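The ferry, the weight limit and my patience

I have lived in Priltari for eight years now, and in all this time I did not write one word about local transport. It seemed to me a subject for other people. But since January I cross the river twice a day on the small cable ferry at Ouellet, and a person who stands twice a day in a queue begins to have opinions.

For those who do not live here: there are two ways to get from our side to Plernus. One is the road bridge at Deltier, which adds 21 kilometres to my trip in each direction. The other is the ferry, which takes four minutes when it is moving and carries 10 cars when the deck crew is in a good mood. The ferry is free. It belongs to the county, and the county has now decided to change the rules for who may go on it and when.

The new rule is this. Between six and nine in the morning, and again between four and seven in the afternoon, the first two places on the deck must stay free for the post van, the home nurses and the school minibus. If none of these three is in the queue, the ferry may fill the places with ordinary cars, but only after the ramp bell has rung. Before, it was simply the first who came. There is also a new weight limit for a single vehicle, and the delivery lorries for the two shops in Plernus must go by Deltier from now on.

I went to the public meeting about it. This was my first public meeting in this country and I prepared for it like for an exam. I printed the proposal and underlined the words I did not know ("abeyance" was one, and I still do not see why it was needed). The meeting was in the school hall, on chairs made for children of eight years, and it began with a long discussion about whether the minutes of the previous meeting were correct. They were not correct. Somebody had written "ramp" in one place where it should be "lamp". It took a good part of the evening to settle this, and I must say I enjoyed it more than I expected.

Then came the ferry. The man from the county roads office explained that the cable had been inspected in autumn and that it is in order, but the ramp on the Plernus side is older than the ramp on our side and has sunk a little. This is the reason for the weight limit. To repair the ramp, the ferry must stop for some weeks, and they do not want to stop it before the summer. So until then, no lorries.

Many people were angry, and I understood them all, which made it difficult to know when to clap. A shop owner from Plernus said that her bread now arrives after the school children have already passed, so she sells fewer rolls. A farmer asked if a tractor with an empty trailer is one vehicle or two. The man from the roads office said he would find out. I do not think he has found out yet, because last week I saw the same farmer at the ramp, having the same discussion with the deck crew, and behind him eleven minutes of queue.

My own position has changed a little. At the beginning I was against the reserved places. I start work at eight, and if I miss the ferry of 7.20 I am late, it is very simple. In the first week I missed it three times while two empty places went over the river in front of my eyes. I wrote a letter to the county, quite a sharp one, and I used the word "unreasonable" twice.

But then in the second week I stood behind one of the home nurses and we talked through the car windows. She told me that in the old system she sometimes waited for three crossings, and her first patient of the day cannot get out of bed without her. I went home and thought about my letter. I did not take it back, since I do not know how this is done, but I sent another one after it. I suppose they are now both in the same folder.

What I still find wrong is the information. The new times are written on a paper of A4 size inside a plastic cover, and the cover hangs on the waiting shelter at the height of my knee. It is only on our side. On the Plernus side there is still the old board, with the old times, and with a notice of a summer fair that is long over. The county page on the internet shows a third version, where the afternoon hours end at half past six. I asked the deck crew which is the right one, and they said: the paper. So it is the paper.

There was a petition too, for a second ferry in the morning. It got 200 signatures, mine was among them, and for Plernus this is a great number. The answer was that a second ferry needs a second cable, and a second cable needs a permit from the river authority, and nobody at the meeting could say how long such a permit takes. I would like somebody to ask, at least. The next meeting has this on the list as point seven, after the street lamps and before the bins.

Until then I take the ferry of seven o'clock and drink my coffee on the other side, in the car, with the window a little open. The heron is often there. I am twenty minutes too early for everything – my colleagues believe that I have become ambitious.

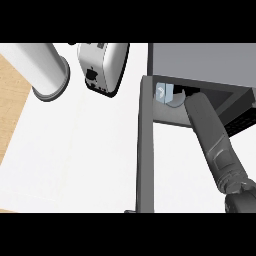 Can I still cross at Ouellet in the morning with a normal car?
A normal car may cross all day. Between six and nine, two places on the deck are kept for the post van, the home nurses and the school minibus, and you can get one of them only if none of the three is waiting when the ramp bell has rung.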